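Bring back the paper timetable

Missed the 26 again this morning. Stood at the Arnbridge stop with six other people, all of us jabbing at our phones, all of us getting a different answer. The app said due. Then it said 34 minutes. Then it wanted me to log in.

There used to be a bit of paper in a frame on that pole. Ugly, sun-bleached, somebody's gum on it. Told you when the bus came. My mum can't work the app and won't ask, so she just doesnt go into town now. That's a real cost and it won't be on anyones spreadsheet.

I know, I know, print goes out of date. So reprint it. The route's changed once since June! Wenceslao Ayala wrote in last month saying the Liltberg stops still have theirs and people read them. Of course they do. It's a sheet of paper, it doesn't need charging.

Put it back up. Big type, please.

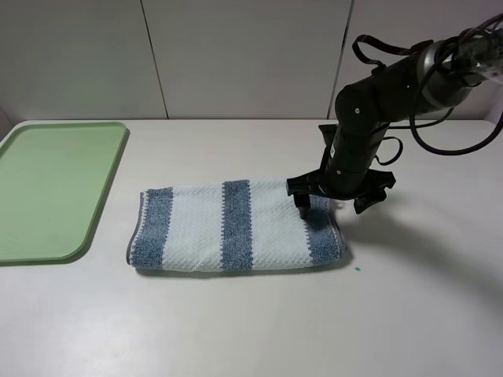
Striped waffle-weave towel, folded, on a white tabletop.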